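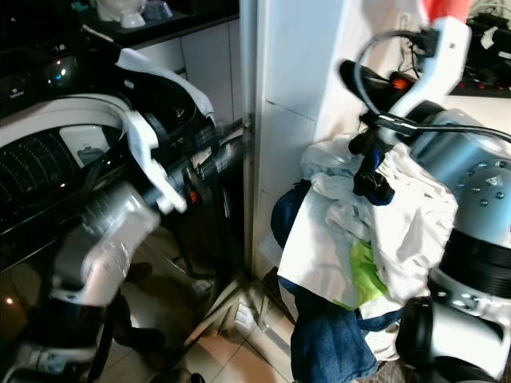

Operating Rules for a Two-Arm Laundry Robot in a Shared Home
Student project report, Feststead laboratory course, 5th August

1. Scope

The project group was asked to write a set of operating rules for a two-arm robot that loads and unloads a top-loading washing machine. The rules cover the arms, the grippers, the cabling and the area within reach of the machine. They do not cover the choice of wash program or the handling of detergent. A first draft was prepared in January from the course safety notes and was revised after trials with mixed household laundry.

2. Work area

2.1 The floor between the robot and the washer is kept clear during motion. A person may enter only after the arms have been stopped and the stop has been confirmed at the operator station.

2.2 Power strips and loose leads within arm's reach are recorded on the Vostau checklist before each session. A lead that can be caught by a moving wrist is moved or tied back.

2.3 The washer lid must be fully open before either gripper crosses the rim. The lid is opened by the operator. Garments hanging over the rim or lid are treated as obstacles until one gripper holds them.

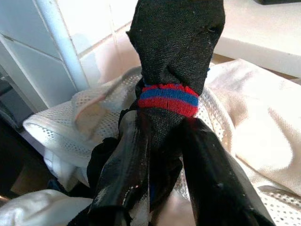 3. Gripping

3.1 Gripper force is limited to 40 N for all garments and 10 N for socks and other small knitwear. The lower limit was adopted after the cuff of a test sock stretched at the higher setting.

3.2 Small items are held below the cuff where the shape of the item allows it. A grip on the ribbed part is permitted during transfer only.

3.3 Fingers are inspected for scuffs and lint every 200 cycles and replaced at 2,000. Inspection results are entered in the Arnus log with the initials of the operator.

4. Transfer between arms

4.1 Only one arm may enter the drum at a time. The other arm holds its position outside the rim.

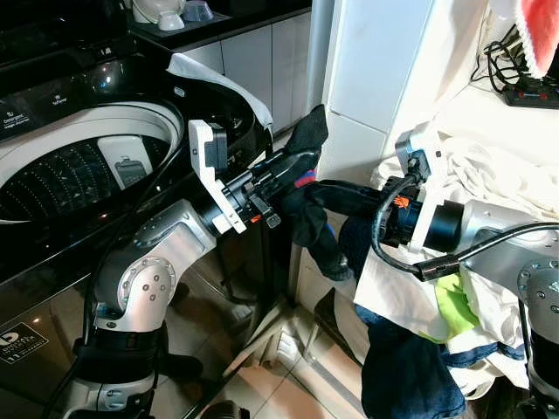

4.2 During a handover the receiving gripper approaches at reduced speed and closes before the giving gripper opens. If the item slips, both arms stop and the operator decides whether to resume.

4.3 Cables at the wrist must have enough slack for full rotation. Slack is checked with the arm at its limits, with the power to the grippers off.

5. Open points

The Ekpo method for classing garments by weight does not account for tangled items, and rule 3.1 therefore depends on the operator's judgment when a small item is caught in a larger one. The group proposes a separate limit for this case. Rule 2.1 should also be tested in a kitchen with a narrower floor area before the rules are issued to other groups.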